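Subject: Re: [parish-records] Storkley baptisms, spelling of surnames in the index

> I've been through the first batch of the Storkley index and I
> can't work out what rule we're following. Some entries have the
> surname as the clerk wrote it, some have it in the modern form,
> and a few have both with a slash. Krueger, Kruger and Kroger are
> all in there and I'm fairly sure they're one family. Can we agree
> on something before I start on the burials? Also, does anyone
> know what to do with the pages where the ink has gone brown?
> I'm skipping whole lines.

I did most of that first batch, so the slashes are my fault. I started out typing what was on the page, then switched when the search box on the old site wouldn't find anything unless the spelling matched, and I never went back to fix the early ones.

What I'd suggest is two columns. The first holds exactly what the clerk wrote, including his mistakes, with no capital letters added and no abbreviations spelled out. The second holds a standard form that we pick once per family and stick to. So Krueger, Kruger and Kroger would each stay as they are in the first column and all be Kruger in the second. Anyone searching uses the second column and anyone checking our work uses the first. The Gisstead group does it this way and their index is much easier to use than ours, even though their register is in worse shape.

The batch as it stands has 327 entries. I can redo the surnames myself over the next couple of weeks, so please leave that file alone for now and start the burials with the two columns from the beginning. I'll upload a blank sheet with the right headings tonight.

Given names are a separate problem. I would leave those as written and not standardize at all. There are 40 girls in the baptisms whose name could be read as Bruna or Brunna or Bruma depending on the clerk's mood, and I don't think we gain anything by deciding for them. If you really can't tell, put the most likely reading and a question mark after it with no space.

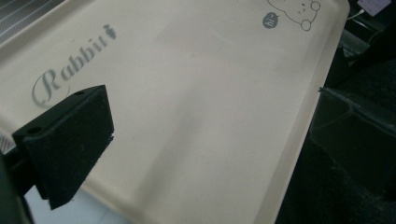 On the faded pages, a lot depends on which clerk you're dealing with. The one who had the book up to the gap writes a plain square hand and you can usually get a surname from the tall letters alone, even when the rest has almost gone. The one after the gap is harder. He liked a big capital with a loop in it and then let the rest of the word go thin, much like the "Rabbit" lettering on the tray, where the R has a long tail running down to the left and the other letters are a weaker gray. With a hand like that your eye goes to the capital and you guess the rest. I did this a lot and got plenty wrong. What helped was covering the capital with a slip of paper and reading the small letters first, then uncovering it. His R and K are close enough that I mixed them up for several pages. The K has a small break halfway down the stem. The R doesn't.

For the brown ink, try the scans with the color turned off and the contrast up before you give up on a line. The blue channel by itself works better than plain gray if your software lets you pick. Pages 2 to 9 came up quite well for me that way. Page 72 did not, and I think we have to leave it until one of us can get in to see the original. The office told me in March that they would let us look at it by appointment but not photograph it, so bring a pencil.

Please don't skip lines without marking them. If you can't read an entry, still give it a row, put the page and line number in, and type "illegible" in the surname column. Otherwise the line numbers drift and the next person can't match the sheet to the scan. I had to recount one whole page last month for this reason.

One more thing on dates. The clerk after the gap gives the date of the baptism first and the birth second, which is the reverse of the earlier one. He doesn't label either. If the child seems to have been baptized before being born, you have them the wrong way around.

If there are no objections to the two columns I'll change the instructions page to match. Does anybody have the old list of witnesses? My copy stops at the letter M.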